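Teaching by Hand: Gallery from the Saltstead Workshop

6 min read

We've been meaning to put a gallery page together since we moved into the Saltstead building, and February finally gave us a quiet enough stretch to do it. If you've come to one of our open evenings you already know what we do here, and if you haven't, welcome! We're a small group that teaches robot arms to do ordinary chores by showing them, either by taking hold of the arm and walking it through the motions or by steering it from a seat a few steps away. Then we save what the arm felt and saw, and a learning program gets to chew on it overnight.

The chore for this season is block sorting, or as it's written on our whiteboard, "bin to bin." Blocks start in one bin and have to end up in the other, one at a time, without being dropped and without the gripper knocking against the walls. It sounds like the sort of thing you'd give a toddler on a rainy afternoon, and in a way that's why we picked it. A person can do it while talking about lunch. Steering an arm through the same job takes real attention, and the first time you try it you will almost certainly close the fingers on thin air and feel a bit silly. We all did.

We keep the recordings in a collection called Clotside (there's a long story behind the name and it isn't a very good one). As of this page, Clotside holds 1,881 picks, every one of them steered by a person. Of those, 163 are marked as "fumbles," meaning the block slipped or the driver had to back out and come in again. We used to throw the fumbles away. Then we tried leaving them in, and the arm got noticeably better at recovering from a bad approach, so now they stay, and new drivers are told not to be embarrassed about adding to the pile.
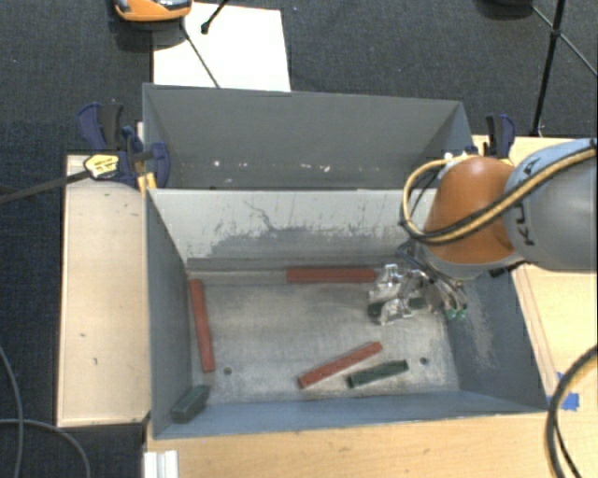
Down in the back corner of the front bin, with a green block at the gripper and the red ones still to go. The long loop of hose over the orange joint is always the part visitors ask about.

Corners are where you really learn to drive. Out in the open floor of a bin you can come straight down, turn the wrist to match the block, and close. Up against a wall you have to think about where the outside of the gripper is going as well as the inside, and a block lying flat along the base of a wall is the hardest of the lot. Our more patient drivers will nudge it away from the wall first and pick it up second. Others go in at a slant and hope. Both styles are in Clotside, and we've had some lively conversations over coffee about whether that's a strength or a muddle.

The steering is done with the Plondix handset, a two-handed affair that our group put together over one long winter. The left hand moves the arm, the right hand turns the wrist, and a squeeze closes the gripper. There's a speed limit built in, and beginners get the lowest setting for their first session, no matter how many video games they tell us they've played. We ask everyone to stop after 9 picks and stretch, and to put the handset down completely while they do it, as tired hands make jerky recordings and the arm copies jerks very faithfully.

For the fine approach work we still like guiding by hand. The Schwaiger room, at the end of the hall, is set aside for that, and it's a much slower and quieter business. You hold the arm by the wrist, it goes nearly weightless, and you lead it along as you might lead somebody across a dance floor. Hand-guided recordings come out lovely and smooth, but you do have to remember to keep your own arm out of the camera's view, and we've lost more good takes to sleeves than to anything else.

If you'd like to have a go yourself, we keep 2 beginner places open at each evening session, starting at 6:30. Wear something with short sleeves, bring your reading glasses if you use them, and come ready to miss a few. There'll be more pictures on this page once the spring sessions get going.

Contact us | © Saltstead Workshop | Back to top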